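News > Product Releases > Robot Software

Vello Releases Isness 2, a Planning and Perception Package for Two-Armed Robots That Work With Boxes, Trays and Small Devices

PRANBRIDGE, 25th September – Vello, the Pranbridge maker of control software for robots with two arms, is very happy to announce the general release of Isness 2, the second full version of its planning and perception package. Isness 2 is meant for the kind of close, patient handling that people do at a table every day without giving it much thought: picking up a box, steadying a tray, taking a small device out of its packaging and putting it down again somewhere sensible. Existing customers can download it starting today, and new customers can ask for a trial license through the Vello website.

The new version has been in the works since the early preview went out in May, and a good deal of what is in it comes straight from the people who tried that preview and were kind enough to write to us at length. We received 177 written reports in all. Some were a line or two, and some ran to several pages with logs attached, and we read every one of them (the long ones more than once!). The most common request by far was for better teamwork between the two arms, so that is where most of our effort went.
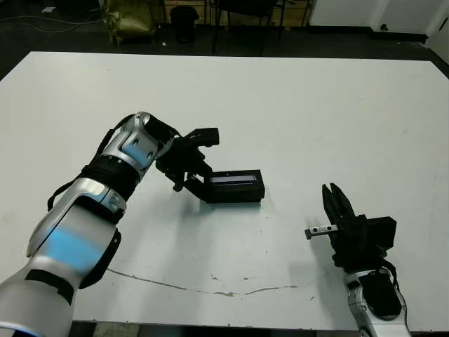
Two Arms, One Plan

In the first version of Isness, each arm had its own planner, and a third piece of software stood between them to settle arguments. It worked well enough when the arms kept to their own sides of the table. When the job called for both of them in the middle, one arm would often stop and wait politely while the other finished, and then the other would wait in turn, and a simple handover could take far longer than anyone had patience for.

Isness 2 replaces all three pieces with a single planner that treats the two arms as one body. It knows that while one gripper is closed on something, the other is free to move in, and it works out both paths together, including the small adjustments of the wrist that keep cables and brackets out of each other's way. If the free arm's best route would pass over the held object, the planner can choose to shift the held object a little instead, and it will do so when that makes for the shorter overall motion.

"We kept coming back to how a person opens a package," said Vello's head of planning software. "You hold one end down with one hand and you're already reaching with the other. You don't plan those as two separate jobs, so we stopped asking the robot to. It was a big rewrite, and I won't pretend we enjoyed every week of it, but I think people will feel the difference the first time they run it."

The planner's test suite has grown along with it. Isness 2 was checked against 1297 recorded tabletop tasks before release, up from 1190 at the time of the preview, and every one of those recordings is now replayed whenever a change is made to the motion code.

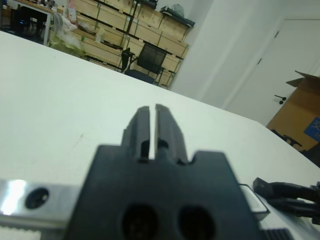
Perception has been reworked just as thoroughly, and the biggest change is in how Isness brings together what the head camera and the wrist cameras see. The head camera gives a wide view of the table and of both arms, and the wrist cameras give the close view that a careful grasp depends on. The trouble with a wrist view is that so much of it is of no use for the task. The two black fingers and the gripper body fill the lower middle of the picture, and out past the far edge of the white tabletop there may be a mesh-backed office chair, a tall set of shelves and a door, all tilted whichever way the wrist happens to be turned. Isness 2 masks out the robot's own hardware using the known shape of the gripper, finds the edge of the work surface, and sets aside whatever lies beyond it unless the user asks for otherwise. Every object estimate is then tagged with the camera it came from, so when two views disagree, an engineer can open the log and see which one the planner chose to believe.

Dark and shiny objects on a pale table got special care. A glossy black face picks up reflections that shift as the camera moves, and the older software was inclined to read those as edges or even as separate objects. The new tracker holds on to the outline of an object across a run of views and waits for a feature to stay put before making anything of it. Scratches, smudges and specks on the tabletop are handled in the same spirit, and no longer clutter up the object list.

Knowing When a Thing Is Seated

A device resting in a fitted insert is a different problem from a device lying on an open table, and Isness 2 is the first version to treat it that way. The new Seat tool lets a user describe a slot, a tray or a recess, and say which way the item is meant to come out of it. The planner then keeps the fingers clear of the rim during the approach, lines up the grasp with the sides of the item, and begins the lift straight along the direction given before allowing any sideways travel.

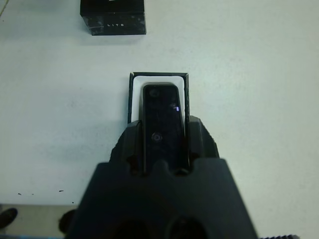 Wrist view: gripper fingers on either side of a slim black device in its white insert, with a second black box marked "LITE" farther up the table.

The Seat tool works in the other direction too. When an item is being put back, Isness watches for the moment when its outline and the outline of the slot agree, and asks the gripper to ease off gradually. Users can set how fussy it should be. We have left the default on the cautious side, and we would gently suggest getting to know it there before turning things up.

Tools for the People Doing the Work

Good planning software still has to be lived with, and we have tried to make Isness 2 more pleasant company. The task editor now shows head and wrist views side by side on a shared timeline, so a user can drag back to any moment and see what each camera saw and what each arm was planning to do next. Plans can be saved with notes. A task that was built for the left arm can be mirrored to the right with a single command, and the editor will point out any step that doesn't mirror cleanly, such as one that depends on a bracket or tool mounted on only one side.

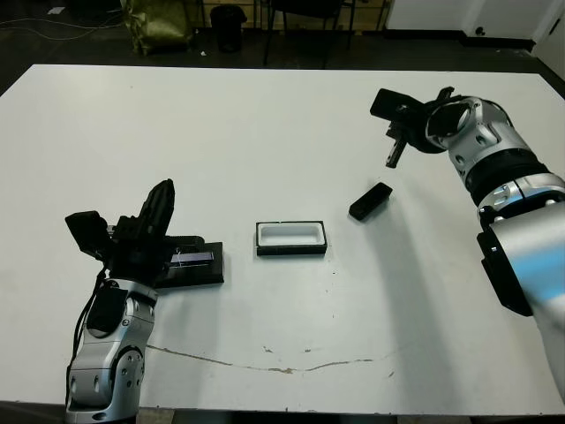
The library of ready-made steps has been tidied up and extended, and it now holds 155 of them, from the very plain (open gripper, move to rest) to longer ones such as moving a tray with one arm while the other keeps clear. Each step comes with its source and a short written explanation, and users are welcome to copy it, change it and send it back to us.

Isness 2 was tested with early help from Chatzigeorgiou, the integration firm, whose engineers used the preview on their own two-armed setups and sent us a steady stream of very frank comments. "The old version made us write our own waiting rules for every job," said a senior engineer at Chatzigeorgiou. "We've been able to throw most of those out. The timeline is what my team talks about, though – they used to keep four windows open to find one bad grasp."

Availability and Upgrading

Isness 2 is included at no added cost for customers with a current support plan. Tasks made in the first version will open in the new editor, where they are converted automatically, and the original files are left untouched in case anyone would like to go back to them. The first version will go on receiving fixes until next May.

Setup guides, release notes and the full list of supported arms and cameras are in the documentation section of the Vello website. Our support desk in Pranbridge is glad to help with upgrades, and anyone with a large collection of older tasks is encouraged to get in touch before starting so that we can look through them together.

About Vello

Vello makes control, perception and planning software for two-armed robots. The company is based in Pranbridge, where Isness is written, tested and supported.

Contact the Press Office | © Vello. All rights reserved. | Back to top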